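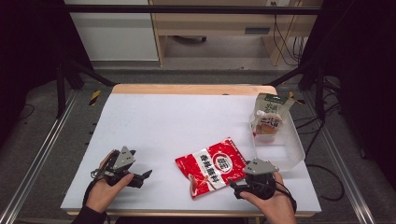 Figure 4. Head view of the packaged-food task in Tremine, with a hand-held gripper on either side of a red snack bag and a pouch standing in a clear plastic container.

4. Handling Low-Content Wrist Views

4.1 Motivation

The two-handed recordings in Tremine come with three video streams: one from the head and one from each gripper. In the packaged-food task (Figure 4), the head stream usually contains both grippers and most of the objects. The wrist streams are different. Each one sees a small patch of the table at close range, and for a large part of an episode that patch has very little in it. The fingers are open, the surface behind them is white, and the bag is either outside the view or barely inside it.

A policy trained on all three streams with equal weight has to learn what to do with these frames. In early runs we found that it learned the wrong thing. When the wrist view was blank, the policy fell back on whatever faint cues remained, such as the position of the table edge or the shadow of the gripper. These cues are strongly tied to the height and tilt of the hand in the training data, so they predict the next motion well on held-out episodes. They predict it badly once the table is moved or the lights are changed. The offline error looked fine and the policy on the arms drifted during the approach, most often stopping short of the bag.

We call a wrist frame low-content if it shows the fingers and the work surface but not enough of any object to fix that object's position relative to the fingers. This is a working definition. It covers frames with no object at all and frames where a corner of a package shows beside or behind a finger. The second group turned out to matter more than we expected and we return to it in Section 4.4.

4.2 Scoring wrist frames

Our method, Morari, assigns each wrist frame a content score between zero and one and uses the score to control how much that stream contributes to the action prediction. The score is computed in two steps.

First, the fingers are masked. The gripper is rigid apart from the finger motion, so the mask depends only on the opening width, which we already record. We built the masks by hand for 9 opening widths and interpolate between them. The mask includes the fingers and the part of the gripper body that shows in the lower corner of the view. It is grown slightly to cover the edge highlights on the finger faces, which otherwise pass through as strong gradients and give a high score to a frame with nothing in it.

Second, the remaining pixels are passed through a small encoder trained to predict whether an object could be localized from that view. The training labels come from the head stream. For each time step we estimate the position of the nearest object in the head view, transfer it to the wrist view using the recorded gripper pose, and mark the frame as positive if the object's center and at least one full side of its outline fall inside the unmasked area. No frame is labeled by hand at this stage.

Shadows needed separate treatment. The gripper and the hand cast a soft shadow on the tabletop which moves with the wrist, and the encoder at first treated it as a weak object. We added brightness changes with soft edges to the training augmentations, applied to blank table regions only. After this the score on bare-table frames stayed low over the full range of hand heights. 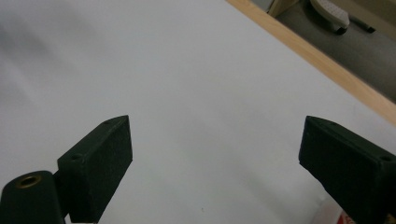 Why not cut the low-content frames from the episodes before training?

Cutting them breaks the timing of the motion. Most low-content frames fall in the approach, while the hand is moving toward the object, and the policy still has to produce an action at each of those steps. The head stream and the gripper pose are valid throughout, so the time step is worth keeping even when one wrist view adds nothing. We tested the cut version as a baseline, and its main failure was an abrupt jump in the commanded position where the approach had been shortened.

4.3 Using the score in the policy

The base policy is the Demchenko transformer described in Section 3, with one set of tokens per stream. Morari leaves the architecture alone except at the point where the streams are joined. Wrist tokens are blended with a learned placeholder token in proportion to the content score. At a score of one the tokens pass unchanged. At a score of zero they are replaced by the placeholder, and the policy sees only that the left or right view has nothing to report.

We tried three simpler options before settling on this. Scaling the tokens toward zero made training unstable, apparently because the layer norm that follows undoes most of the scaling. Dropping the tokens entirely changed the sequence length from step to step and slowed inference. Adding the score as an extra input and leaving the tokens alone had almost no effect on the drift, and the policy seemed to ignore it.

The score is smoothed over time with a short window of 8 frames. Without smoothing it flickers when an object enters the view, and the flicker shows up in the arm as a small shake just before contact. With a longer window, the wrist view comes in too late to help with the last part of the approach. The window was chosen on the snack bag episodes and kept fixed for everything else.

The two wrists are scored independently. This sounds obvious for a two-handed task, but our first version used a joint score and did poorly when one hand was at the object and the other was waiting. In that situation the active wrist carries nearly all of the useful detail and the waiting wrist carries none, and averaging the two hurts both.

4.4 Partial views

Frames in which only a corner of a package is visible get middle scores, and they are the hardest part of the data. A strip of printed color near a finger says that something is close. It says little about how the object is turned or which part of it will meet the fingers. Bags make this worse. The outline is crinkled, the film reflects the ceiling lights, and the same bag can look quite different from two nearby positions.

We compared two ways to treat middle scores. The hard version rounds them to zero or one at a fixed threshold. The soft version uses them as they are. The hard version was better on rigid packages and worse on bags. For bags, a partial view seems to help the policy slow down even when it can't place the object exactly, and rounding to zero takes that warning away. We use the soft version in all reported results.
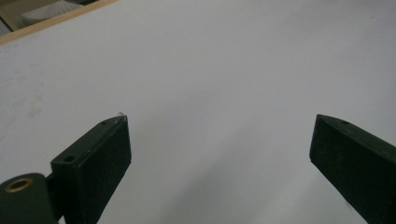

Middle scores also depend on how the person collecting the data moves. Someone who comes in low across the table gets a long run of partial frames, while someone who comes in from above gets almost none, with the bag appearing in the wrist view all at once. We made no attempt to standardize this. The collection instructions asked only that both grippers start open and clear of the objects and that each episode end with both grippers open again. As a result the share of low-content frames varies a good deal between episodes of the same task, and the normalization of the score is done over the whole task.

4.5 Evaluation setup

All policies were run on the Bramiton two-arm station, which carries the same gripper fingers and wrist cameras as the hand-held devices. Each policy was tested on 18 layouts of the packaged-food task. The layouts differ in the placement of the bag and the container and in the side of the table on which the bag lies. In the shifted condition, the table was moved sideways under the arms and 2 of the ceiling lights were switched off. The objects kept their positions relative to the arms, so a policy that relies on the objects should behave the same in both conditions, apart from the effect of the lighting.

A trial counts as a success if the bag is lifted clear of the table and released inside the marked area. A bag that is dragged to the area without leaving the surface counts as a failure. We also record where in the episode each failure occurs, using the phases from Section 3.4, and the discussion below relies mainly on this breakdown.

4.6 Observations

The baseline with equal stream weights and the Morari policy behave much alike in the standard condition. Both complete most layouts, and the failures they share are bags that slip at the seam during the lift. The content score has no bearing on those. In the shifted condition the baseline loses most of its successes in the approach phase, with the gripper closing beside the bag or on its near edge. Morari fails less often there and its remaining failures are spread over the later phases.

Masking the fingers accounts for part of the gain by itself. With the mask and no score, the approach improves somewhat but still drifts when the table edge enters the wrist view at an unfamiliar angle. With the score and no mask, results vary between training seeds, and in the worst seed the score stays high throughout. We don't recommend using the score alone.

One case remains open. When the clear container is in the wrist view with no other object, the score is low, because the encoder has trouble with the transparent rim. For the task studied here this does little harm, as the head view still shows the container. Tasks that require a grasp on the rim itself would need a different label source, and the current head-view position estimates are too coarse to provide it.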